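Fairweather Fund, Small Spaces Grants
Progress report, second period
Project: Family room refit, Fisotville Family Center
Date of report: Friday, January 9, 2026

Work done since the last report

The family room opened to users in August, on the date given in our application. At that point it had furniture and not much else. Most of this period went into deciding what belongs in the room, where it goes, and how it gets put back at the end of a session.

The bookshelf was the first job. We went through all the donated books, threw out the ones with missing pages, and sorted the rest by reading level. The shelf is full and we have asked people not to bring any more books until spring. Oversized books go flat on top because they will not fit upright.

The small toys were moved to the wall shelves. They used to be kept in a box under the table, which meant the box was tipped out every afternoon and the floor had to be cleared before anyone could sweep. With shelves, children take down one or two things at a time. Younger children need an adult to reach for them and some parents have said they would like one shelf lower. We will look at this once the budget is clearer.

The table now has a wipeable-surface problem that we did not plan for. We chose a patterned cloth over a plain one after asking the parents' group, and it has made the room look a lot less like an office. It does have to come off for washing every week, and everything on the table has to come off with it.

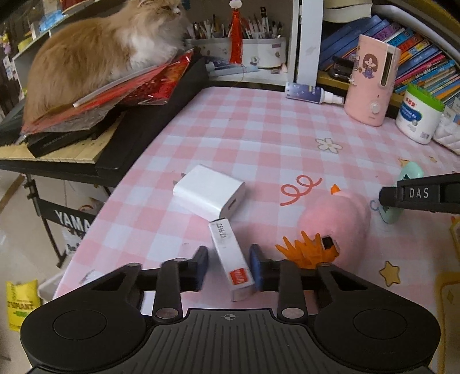 We bought a second cloth from the supplies line so that one can be in the wash. The cost was small and is included in the figures below.

Pens and pencils are kept in one holder at the end of the table. Scissors are not kept in the room. Small personal items left behind after a session go to the front desk and are held for 10 days.

Music corner

The keyboard and its stand were in the original application under "shared equipment." It is used for lessons on two afternoons a week and by anyone who asks at other times. There are 7 children signed up for lessons and a waiting list of 4.

The main trouble with the keyboard is that people treat it as a shelf. Folders and sheet music pile up on it between lessons and the teacher loses the first few minutes of each session moving them. We tried a sign, which did no good. The plan for next period is a wall rack for folders right next to the stand, so that there is somewhere closer to put them down. Puvow has quoted for the rack and the quote is within the amount left for fittings.

Air and heating

The room is dry in winter and several parents raised it in the fall. A humidifier is being used for now. It needs filling each morning and cleaning once a week, and both jobs have been added to the opening checklist. The building owner has been asked about the heating, and we have not had an answer.

There are not enough outlets near the table. Chargers and adapters get unplugged, moved around and lost. Cadano, who did the electrical work in the first period, will come back to add a double outlet on the wall side. This was not in the application. We are asking to pay for it by moving $200 from the signage line, where we have spent less than planned. Please confirm in writing if this is acceptable.

Spending

Furniture and shelving are complete and fully paid. Supplies are on budget, including the extra tablecloth. Fittings are underspent until the folder rack is ordered. Signage is underspent and we do not expect to use the full amount, even after the transfer requested above. Receipts for the period are attached as a separate file.

What has not been done

The labels for the book sections were due by the end of this period and are not finished. We have the label holders but have not agreed on the reading levels with the after-school staff, who use a different system from ours. The second storage bin has not been bought. The one we have is enough for trash, and we would like to see whether a bin for lost toys is needed at all now that the shelves are up.

Next period

Order and fit the folder rack. Add the outlet, if the transfer is approved. Finish the book labels. Decide on the lower toy shelf. Ask the parents' group for comments on opening hours and send a summary with the next report.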